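The Slow Return of Purple

January 2019

For many years the small theaters bought only red curtains. Now the dyers at Stüber get orders for purple again, and they are glad. A deep purple needs up to 28 hours in the bath, and the color must rest before it is washed.
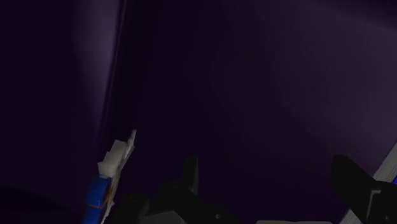 The price is still a problem. Tondo, a stage of 35 seats, saved money for two seasons before it could order. Its new curtain will hang in February, and the old one goes to the costume room, where it will become coats.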